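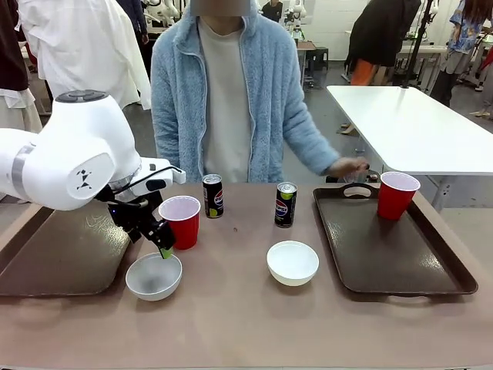 My aunt had been laying tables in the hall at Portela since before I was born, and she held that you could tell how a supper would go by the state of the table an hour before anyone sat down to it. By that measure we were in for a long night. There were the two brown trays, one at either side, and the white bowls she had carried over from her own kitchen wrapped in dish towels, and two red plastic cups, and a couple of black cans of Pepsi with the little green lime on them, standing well apart like cousins who had quarreled at a wedding. Something small and green was held just over one of the bowls. The other bowl had nothing in it at all, and I could feel my aunt looking at it.

"We said olives," she told me. "In September we said olives, and you wrote it down."

I had written it down. I had written it on the back of a bus ticket from Linton, and the ticket had gone through the wash in my good trousers, and I had been meaning to confess this for weeks (it never seemed to be the right day for it). So I said I would run across to Clurum's, and she said Clurum's closed at six, and we both turned to the clock over the door, which has been wrong for as long as there has been a door.

You have to understand that it was only a small supper. My uncle had come home from the boats at Stesitard after 15 years, with one suitcase and a cough, and all he had asked for was a table with his people around it and something to pick at while they talked. No speeches, he said. He had been to a farewell dinner with speeches and it had nearly finished him off before the sea could. But my aunt had waited a long while to have her brother back, and she couldn't have set out a plain supper if you had paid her.

She moved one of the cans an inch to the left, stood back, and moved it where it had been.

"He used to eat the olives first," she said. "Before anybody had even said grace. Mother would slap his hand."

I found my coat. Outside it had started to rain, that thin kind that gets down your collar, and the street lamps were coming on all the way down the hill. Clurum's had its shutter halfway to the ground, but the light was on behind it, and when I bent down and called through the gap a voice asked me what on earth I wanted at this hour.

"Olives," I said. "Green ones, if you have them."

"How many?"

I thought about the empty bowl, and about my uncle's hands.

"Better give me two jars," I said.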